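**FOR IMMEDIATE RELEASE**

**Sonano Opens Garment-Handling Data Collection in Dekville**

*Two-arm stations will gather human-guided examples for a system that learns to fold clothes*

DEKVILLE, January – Sonano has started collecting demonstrations for its garment-handling software at a new site in Dekville. The company will use the recordings to train a system that folds shirts and other small items with two robot arms. The first phase covers short-sleeved T-shirts and will run for 35 working days.

The site has six stations. Each one pairs a left arm and a right arm at a table, and each is run by an operator who guides both arms through the whole task, from a shirt dropped on the table to a folded shirt set aside. What the arms do and what the cameras record during that time is saved together as one episode. Sonano plans to keep 480 episodes from each station in the first phase, after review. 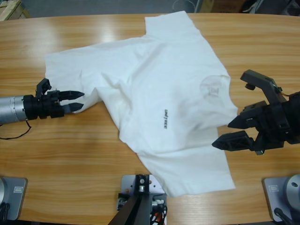
*A white T-shirt on the table between the two arms at Sonano's Dekville site.*

Sonano decided to begin with T-shirts after a small trial last year in which it tried towels, pillowcases and shirts. Towels gave clean results early, but the skills did not carry over well to clothing. A towel has four corners and no inside. A shirt has sleeves that fold under the body, a collar that can face any direction, and two layers that slide against each other when one is pulled.

"We had a model that was very good at towels and had no idea what to do with a sleeve," said Jawad Ghumman, who leads data collection at Sonano. "So we are starting with the harder item and spending more time on the untidy part at the beginning. Most of a fold is easy once the shirt is flat. Getting it flat is where the examples are needed."

For that reason, operators do not lay the shirt out before an episode begins. They drop it from above the table and leave it the way it lands. If the collar faces away from them, or a sleeve is twisted, they work from there. Operators are asked not to reach in with their hands once recording has started. An episode in which someone touches the shirt is marked and left out of the training set.

Episodes with mistakes are treated differently. If a gripper misses the hem or drops a corner and the operator recovers, the episode stays in. Reviewers add a note giving the moment of the miss and the moment of the second attempt. Ghumman said these recordings were thrown away in the earlier trial, and that the resulting model tended to carry on with a fold after losing its hold on the cloth.

**Fixed and wrist-mounted cameras**

Each station records from a fixed camera that takes in the table and from small cameras carried on the arms. The fixed view gives the overall shape of the garment. The wrist views show the gripper fingers and the area right beyond them, and are used to judge where the edge of the cloth is just before a grasp.

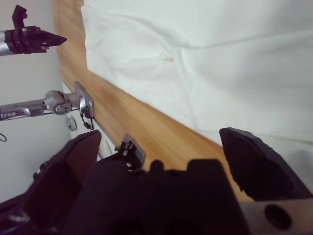
The recordings are lined up in time before they are stored, and an episode is rejected if any one stream is missing more than a brief stretch. Sonano had trouble with this during setup, when one station lost a wrist stream several times in the same afternoon. The fault was traced to a worn connector, and the company now checks every cable at the start and end of a shift.

Motion blur is not grounds for rejection. The wrist cameras move with the arms, and quick moves leave parts of the picture smeared. Sonano keeps those pictures because the finished system will have to work with the same kind of input.

**Operators and training**

Operators for the project were hired in Dekville and the nearby town of Borkorthorpe. No background in robotics was required. New operators spend seven shifts on practice episodes, which are not used for training the system, before their recordings count. Shifts are kept to half a day, with a break at the midpoint, after early operators reported that their movements became less steady in the last hour.

Each operator folds in whatever way feels natural, within a short set of rules. The finished shirt must be folded so that no sleeve sticks out, and it must end up on the table between the two arms. How the operator gets there is left open. Some pull the sleeves in first, and others fold the body in half and deal with the sleeves afterward. The method used is written into the episode record.

"If we told everyone to fold the same way, the data would look neater," Ghumman said. "We would also find out less about what to do when a shirt lands badly, since people solve that in different ways."

**Handling of other items**

Clothing is the only subject of the first phase, but the stations were set up with a wider range of table work in mind. Movements made away from the garment are recorded along with the rest, including the swings an arm makes as it changes position over the work area.

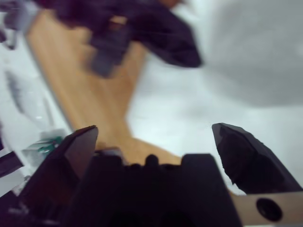 Review is done by a separate team, which watches each episode at normal speed and again at half speed around the grasps. Reviewers assign one of three labels: complete, recovered or stopped. A second reviewer checks a share of each day's work without seeing the first label. Where the two disagree, the episode goes to Ghumman's group for a decision, and the labeling guide is updated if the case is likely to come up again.

The review software was supplied by Siddiqui, which has also provided storage for the recordings. Siddiqui will not use the episodes for its own products under the terms of the agreement.

Sonano expects to train a first model on the T-shirt set once the collection phase ends. Testing will be done at the Dekville site on garments that were held back from the collection, including shirts in sizes and fabrics the system has not been trained on. Results will be reported whether or not the model meets its target, along with a count of the folds that needed a person to step in.

Long-sleeved shirts are next on the schedule. A decision on pants has been put off until the company has looked at how the arms reach across longer items.

**About Sonano**

Sonano develops software for two-arm robots that handle cloth and other soft goods. Its data collection group is based in Dekville.

**Media contact**

Jawad Ghumman, Data Collection
Sonano, Dekville

###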